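Chapter 4
The Bed Is Your Biggest Table

By Ruwan Kumarasinghe
January

I fold laundry on my bed. I've tried the dining table, the ironing board, the top of the dryer at my sister's place, and one hopeful summer I bought a folding table from Tralard that was supposed to live behind the door. It lives at my cousin's now, under her tomato seedlings. The bed won, and if you're working through this book in order you'll have noticed that I haven't asked you to buy anything yet. I'm not going to start in this chapter either!

We spent Chapter 3 on sorting and washing, so I'm going to assume you have clean, dry clothes in front of you and a mild wish to be somewhere else. What we want by the end of this chapter is for you to be able to set up a bed for folding, work through a mixed load without losing your place, and put things away in an order that doesn't have you crossing the room every time you finish a shirt. The actual folds (shirts, trousers, fitted sheets, the dreaded hooded towel) come in Chapter 5. Please don't skip ahead. I know some of you will.

Why start with the surface

When I taught the Saturday class at the Siriwardena community rooms, I used to begin with shirts. Everybody wants to learn the shirt. People would go home, try it on a squashy duvet, and come back the next week to tell me their folds looked like sandwiches. I blamed their technique for far too long. Then I went to help one of them at home and tried it on her bed, and mine looked like a sandwich too.

A soft surface moves when you press on it. You smooth the left sleeve and the right one slides into the dip your hand just made. You can fold a towel on anything, more or less, but a thin T-shirt or a pair of dress pants wants something flat and slightly firm underneath. So before the first garment comes out of the basket, take the duvet off or fold it down to the foot of the bed, move the pillows to one end, and pull the sheet tight. Two minutes, tops.

If you can lay something firm over the sheet, so much the better. My grandmother kept a mat on her bed through the hot months, and she folded everything we owned on it. I thought all families did this. A mat of small bamboo tiles is cool to sleep on, and it also gives you a surface that stays put while you press out a crease. The grid helps too - line up a hem with a row of tiles and you'll see right away if it's crooked. A big cutting board works for small things. So does a flattened cardboard box, though it isn't pretty.

Dark clothes need a pale background

I learned this one late, and it has saved me more squinting than any lamp. Black clothes on a dark bedspread are miserable to fold. You can't find the edges, you can't tell the back from the front, and you'll put a sock inside something and not see it again until spring. Put the same clothes on a tan mat or a light sheet and the outline jumps out at you. A black piece folded into a large flat rectangle shows every corner, and you can check it from where you're standing.

The reverse is true for whites, of course. If you have a load of white towels, throw a dark blanket down first. I keep an old navy one from Kornura for this and for picnics, and yes, I wash it in between.

While you're at it, open the curtains. Daylight from the side is kinder than a ceiling bulb for spotting the stain you missed.

Laying out the bed

Think of the bed as having a middle and edges. The middle is where your hands work, and it should hold one garment at a time. Waiting clothes go on one side and finished ones on the other, with the finished side nearest to wherever they'll be stored. Towels can be stacked early and set at the very edge, because they're heavy and they don't mind being bumped. Anything floppy or slippery gets folded last and put away first.
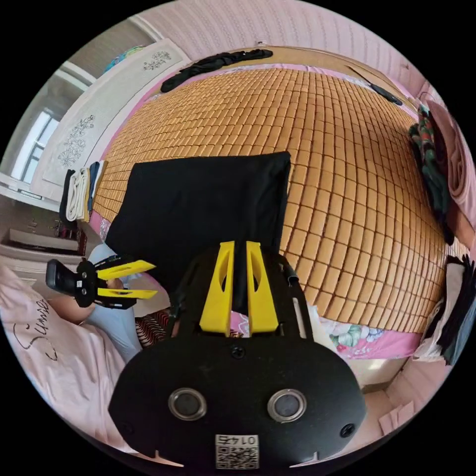 The creeping pile

You start with a clear middle and a tidy edge, and after ten minutes the waiting clothes have drifted in from the side, a blanket is hanging over the edge, and you're folding in a space the size of a dinner plate. I call this the creeping pile. It gets me every single week.

The cure is to stop and push back. When your clear space shrinks to less than the length of your forearm, quit folding, carry the finished stacks to the wardrobe, and shove everything else back to its side. Don't fold "just this one" first. I once timed myself on two loads, one with stops and one without. The load with stops took me 17 minutes and the other took 43, though I'll admit the second one included a phone call.

A few things to look out for as you go:

- Crumpled pieces at the far side of the bed. Walk around and get them. Reaching across pulls the sheet loose.
- Blankets that are only staying in the room. Fold those first and get them out of the way.
- Clothes that have been worn once and aren't dirty. They need their own spot, and we'll argue about where in Chapter 7.

Try it before you read on

Pick your next dark load, set up the bed the way I've described, and fold only the flat things. Leave the rest in the basket. Jot down where you ran out of room and which way the pile crept. Bring your notes to Chapter 5, page 72, where we'll finally do the shirt.

Related chapters
Chapter 2: What Your Closet Is Trying to Hold
Chapter 3: Sorting, Washing, Drying
Chapter 5: The Shirt and Its Cousins
Chapter 7: Worn Once

Copyright Wevar Press. Contact the publisher for classroom use. Back to top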